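Staged disassembly learning

Staged disassembly learning is a method for teaching a robot arm to take apart used electronics by splitting a long job into short stages, each learned from its own set of human demonstrations. It was developed at the Retamal laboratory for work on desktop computers and is usually discussed together with Clendis, the control program that decides which stage to run next. The best known result concerns the handling of hard disk drives and their plastic carriers.

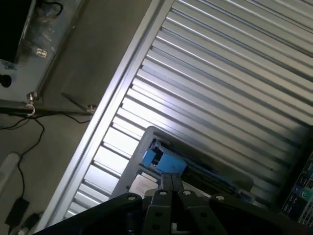
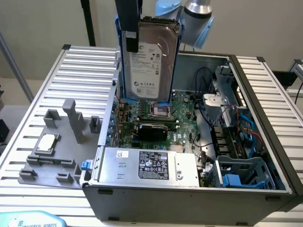 Views from the gripper and from beside the work table.

Rajeshwari Marar has argued that the method owes more to the way its demonstrations are cut up than to the learning model itself, and that a plain model trained on well-cut stages will often do as well as a larger one trained on whole recordings. Her view is shared by the authors of the Vaneo comparison, described below, though they put more weight on the choice of camera.

Background

Desktop computers come in many case layouts. Screws, latches and cables are found in different places from one maker to the next, and older machines have often been opened and altered by their owners. Fixed robot programs, which repeat the same path each time, do poorly under these conditions. Earlier projects dealt with the problem by cutting or shredding the case, a fast approach that destroys parts that could be used again.

Learning from demonstration offers another route. A person guides the arm by remote control, and the recorded motions and camera views are used to train a model that maps what the cameras see to what the arm should do. Over a long job, small errors add up and the arm drifts into positions that were never shown to it.

Method

In the staged approach, a job is divided at points where the arm is clear of the case or has a firm hold on a part. Drive removal is divided into 7 stages, among them approach, grasp, release of the carrier, lift and placement. A separate model is trained for each stage. The full training set for drive removal holds 320 demonstrations, recorded by several operators over one spring beginning in March.

Each model takes in two views. The wrist camera gives a close view of the gripper and the part being handled, and is the more useful of the two during grasping. The outside camera shows the arm in relation to the case and is used mostly in the lift and placement stages. Joint positions are also given to the model. Force readings were tried in an early version and dropped after they were found to vary too much between grippers.

Clendis checks the end of each stage with a small image classifier. If the check fails, the arm backs away and the stage is run again. After a second failure the job is handed to a person, and the recording is kept for later training.

Results

The main test used 200 trials on computers that did not appear in the training set. Staged models finished drive removal more often than a single model trained on the same recordings, with the largest gain in the carrier release stage. Most of the remaining failures came from cables lying across the drive, followed by slips when the gripper closed too near a corner.

The Vaneo comparison repeated the test with one camera turned off at a time. Without the wrist view, grasping became unreliable. Without the outside view, grasping was little changed, but the arm struck the side of the case more often while lifting. A further trial found that adding 40 demonstrations of recovery from a poor grasp reduced the number of jobs handed to a person.

Limitations

The stages are chosen by hand, and a new kind of part needs a new division. The method also assumes that the case has already been opened and laid in a known position. Running time is longer than for a trained worker, in part because of the checks between stages.

Related work

Dirkis, a later system, uses the same stage boundaries but trains one shared model that is told which stage it is in. It needs less storage and is easier to update, and its results on drive removal are close to those of the separate models. It has not been tested on processors or memory modules.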